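Cahier d'atelier, local du fond
5 août 2018

Repris la pince ce matin avec Bo-ram. Avant de commencer, je note l'état d'esprit, parce qu'à la relecture on oublie toujours : je n'y crois pas trop. Le nouveau réglage du simulateur est censé nous éviter de casser encore des doigts sur l'établi, et je veux bien, mais depuis juillet on passe plus de temps à régler le simulateur qu'à faire bouger le bras.

Rappel pour ceux qui n'étaient pas là. Le bras est toujours le Brimusar d'occasion, avec la carte Zonar que Hok-lam a ressoudée. La pince à deux doigts est de nous. Le modèle simulé, c'est Yoon-hee qui l'a monté sous Pyo à partir de nos cotes, et Man-sik a ajouté l'éclairage variable : à chaque essai les lampes virtuelles changent de place, la texture du sol aussi. L'idée est que le programme de vision ne s'habitue pas à une seule lumière. Sur le papier ça se tient. Je demande à voir.

Matin. Lancé une série de 90 essais, départ pince ouverte, cible tirée au hasard. Sur les 90, 71 comptés comme réussis par le script. Bo-ram était contente. Moi moins : j'ai relu le critère de réussite et il se contente de vérifier que les doigts se sont refermés et que la cible a quitté le sol à un moment quelconque. Une pièce qu'on fait sauter en tapant dessus passe pour une prise. J'ai rejoué quelques essais « réussis » au ralenti, et il y a du coup de pied de mule là-dedans. À corriger avant de citer ce chiffre à qui que ce soit. Kyu-ri l'a déjà recopié au tableau, je l'ai effacé.

Ensuite les ombres. C'est mon vrai souci du jour. Avec plusieurs lampes on obtient des ombres superposées, certaines franches, d'autres presque rien, et la vue rapprochée entre les doigts se retrouve découpée en plaques de gris qui n'ont aucun rapport avec un objet. Le sol moucheté n'arrange rien. Man-sik soutient que c'est justement le but, que si le programme survit à ça il survivra à notre plafonnier. Peut-être. Notre plafonnier, lui, ne fait pas d'ombres pareilles, et je ne vois pas pourquoi on s'entraînerait pour une tempête quand on travaille dans un garage.

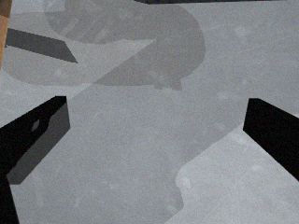

Le détecteur, en tout cas, prend une ombre assez sombre à bord net pour une pièce plate. J'ai sorti les fausses détections de la série : il y en a jusqu'à 15 dans un seul essai, et presque toutes tombent sur une limite d'ombre. Quand le sol est libre entre les doigts, il devrait répondre « rien » et se taire. Il répond « rien » de temps en temps, et le reste du temps il propose d'aller pincer une tache.

Essayé dans l'ordre :
– seuil de contraste relevé : moins de fausses pièces, mais on perd aussi les vraies quand elles sont foncées. Remis comme avant.
– une seule lampe : les fausses détections tombent presque à zéro. Ça ne prouve pas grand-chose, on a juste rendu l'exercice facile.
– lampes multiples, ombres plus floues : entre les deux. Gardé pour l'instant, sans enthousiasme.

Autre chose, les doigts. Ils sont rendus très sombres, le droit surtout, un aplat noir sans relief, alors que les nôtres sont en plastique gris clair et déjà bien rayés. Yoon-hee dit que ça n'a pas d'importance parce que le programme connaît leur position par les moteurs. Je ne suis pas d'accord : la vision les voit quand même, et le jour où on branche la vraie caméra il y aura deux grandes formes claires là où elle attend du noir. On a discuté de ça une bonne partie de l'après-midi. Compromis : elle tire aussi la couleur des doigts au hasard, et on relance.

Hok-lam propose de tout passer chez Undberg, qui loue du temps de calcul, et de sortir des essais par milliers. Le dossier compte déjà 2 247 images que personne n'a regardées une par une. En fabriquer davantage avec un critère de réussite faux, je ne vois pas l'intérêt. On en reparle quand le script sera corrigé.

À faire
– critère de prise : pièce tenue deux secondes au-dessus du sol, doigts en contact des deux côtés (moi)
– couleur des doigts variable (Yoon-hee)
– relever les positions réelles des lampes du local, au mètre, une bonne fois (Man-sik)
– essai à sol libre, sans cible, pour compter seulement les fausses détections (Bo-ram)
– le jeu dans l'articulation du poignet, le vrai, celui du Brimusar. Il est toujours là et aucun simulateur ne le resserrera. Clé de 4 à retrouver.

Ajout du soir : critère modifié, relancé les mêmes tirages sur la machine du fond, elle tourne encore. Je note le résultat ici demain, bon ou mauvais. Ne pas éteindre la multiprise.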